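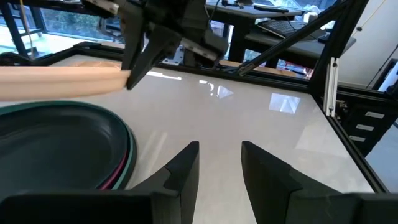
2022-08-04

Plate stacking, finger comparison. Both arms on the frame, wrist cameras on. Gun-woo driving, me on notes and resets.

Two finger sets to compare this week: the Ukel ones (stiff, tapered) and the Jokik ones (same length, softer pad glued to the inside face). Today was Ukel only. Jokik set is still waiting on screws from Stępień.

Task is the same as in April. One arm picks a plate by the rim and puts it on the stack, the other stays low beside the stack and nudges if needed. Colored plates, mixed order. Grip force limit at 43 percent to start with, open/close time 300 ms.

First block went badly. The plates are slick and the rim is thin, so with the fingers straight down the plate swings around the pinch point as soon as it leaves the table. Gun-woo tried coming in with more tilt and that was better. Going lower on the rim was better still, but then the fingertip touches the table and the arm goes into protective stop. Three stops before lunch, all on the same arm.

Changed open/close time to 600 ms after that. Less bounce at contact. Swing is about the same, so that part is geometry and not speed. Left it at 600.

The dark green plate is a nuisance for the depth estimate. It is nearly black in the middle, and from the wrist the center drops out or reads too deep. The pale peach one is fine until it is edge-on, then there is hardly anything to see. Glare off the white tabletop doesn't help. Tomos thinks a matte mat would fix most of it, and I agree, but then we can't compare with the April runs. Leaving the table bare until both finger sets are done.

Wrist view from the low arm is more useful than I thought it would be. You get both of its own fingers plus the other arm's pinch, and you can tell early if the plate is going to foul the stack. The overhead view misses that completely. Gun-woo has started driving from the wrist view for the last bit of the approach and says he would keep it that way.

Controller: the Gellton box lost the second arm once, error 5 again. Power cycle cleared it. Nothing useful in the log. Same fault Tomos had in April, so I have put it on the list for them with both log files.

Not tried yet: picking with the fingers turned a quarter turn, so the pinch runs along the rim. Might kill the swing, might just slip off. Worth ten minutes before the fingers get swapped.

To do
- Jokik fingers on when the screws come, same settings (43, 600)
- redo tool offset after the swap - last time we forgot and lost a morning
- ask Tomos for the April plate order
- zip ties for the wrist cable, it catches at full rotation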